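Changing the bus

I gave up driving to work in December. The car needed a new clutch and I decided to see how long I could manage without it. The number 14 stops at the end of our road and goes through Strickland to the industrial estate, where I get off and walk the last bit.

The journey takes 39 minutes if the lights at Dostine Road are kind. By car it was 10 minutes less, but then I had to find somewhere to park. 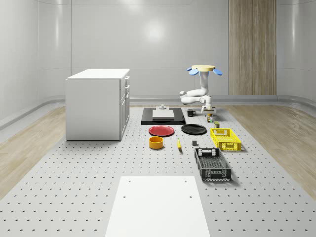 The main problem is the last bus home. If I miss the one just after six, I have a long wait in a shelter with no seat. I now keep a spare jumper and a packet of biscuits in my desk.

I have read more this winter than in the past few years. I can't read on the top deck, though, as it sways too much on the bends.

The garage rang again on Monday about the clutch. I said I'd let them know.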